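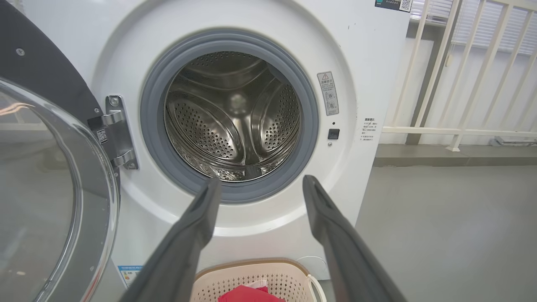
Posted in December by the keeper of Cheetham Notes
Filed under: water, plumbing

When I moved from Cheetham to Flindville I took my kettle with me, and within a month it had grown a white crust on the element that it never had at the old address. The two places are on different supplies. Cheetham gets upland water from a reservoir, which has spent very little time in contact with rock. Flindville is fed from boreholes in limestone.

Hardness is mostly dissolved calcium, with a smaller share of magnesium. Suppliers quote it in several units, and a lot of confusion comes from mixing them up. The common one is milligrams per litre as calcium carbonate. Older appliance manuals use Clark degrees, French degrees or German degrees, and a setting meant for one scale will be wrong on another. One Clark degree is a little over 14 milligrams per litre. One French degree is exactly 10. Check which one your manual means before you touch a dial.

I used an Indidov drop test, which is a small tube and a bottle of reagent. You fill the tube to the line, add drops, swirl after each one and count until the colour changes from red to green. Each drop is one Clark degree with the standard tube. My kitchen tap took 13 drops. I repeated it first thing in the morning and again in the evening and got the same answer, so I stopped there.

The part that forms scale when heated is called temporary hardness. It comes from the bicarbonate, which breaks down as the water warms and leaves calcium carbonate behind on whatever is hottest. In a house that means heating elements and the plates of a combi boiler's heat exchanger. Cold pipes suffer far less. Permanent hardness, from sulphates and chlorides, stays dissolved on boiling but still reacts with soap.

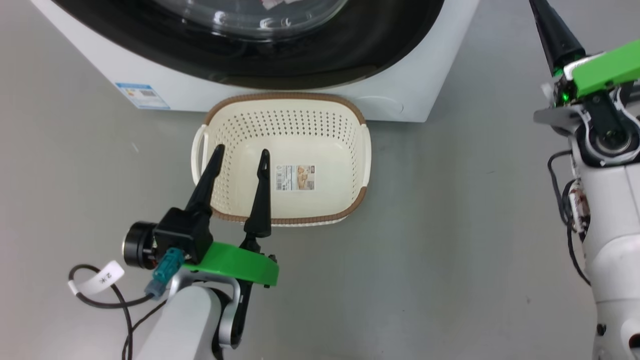
Modern detergents are less sensitive than soap because they contain builders that tie up the calcium. The dosing table on the packet normally has separate columns for soft, medium and hard water, and most people read only the line for load size. I was dosing for soft water for weeks out of habit. Towels went stiff on the line, though I would not put all of that down to hardness; they go stiff in still air too.

I decided on a softener after pricing a boiler repair. The Pluveo is a plain ion exchange unit. Water passes down through a bed of resin beads loaded with sodium, the beads take up calcium and magnesium and give out sodium, and when they are nearly spent the unit flushes them with brine and starts again. Mine holds 5 litres of resin. At my hardness, and with the capacity setting it came with, it runs 1357 litres between regenerations. The meter is more useful than a timer here, as a timer regenerates whether or not you have used the water. 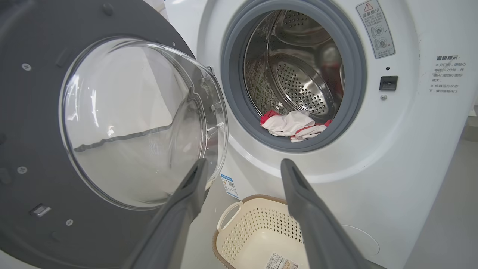 Fitting took most of an afternoon. The rising main comes up under the sink, so I teed off the kitchen cold tap before the softener and left that one hard for drinking. The other connections are an inlet valve, an outlet valve, a bypass between them and a drain line with an air gap. Leave room to get a hand on all 3 valves. I did not, and the bypass needs a long screwdriver.

A conductivity pen is no use for checking the result. Softening swaps one set of ions for another, so the total hardly moves and the reading looks as though nothing has happened. Use the drop test. Softened water should go green on the first drop, and mine does at the bath and the basin.

Salt use so far is 4 blocks. I will post the figure for the full winter once I have it, along with the cistern readings, which I still need to copy out of the notebook.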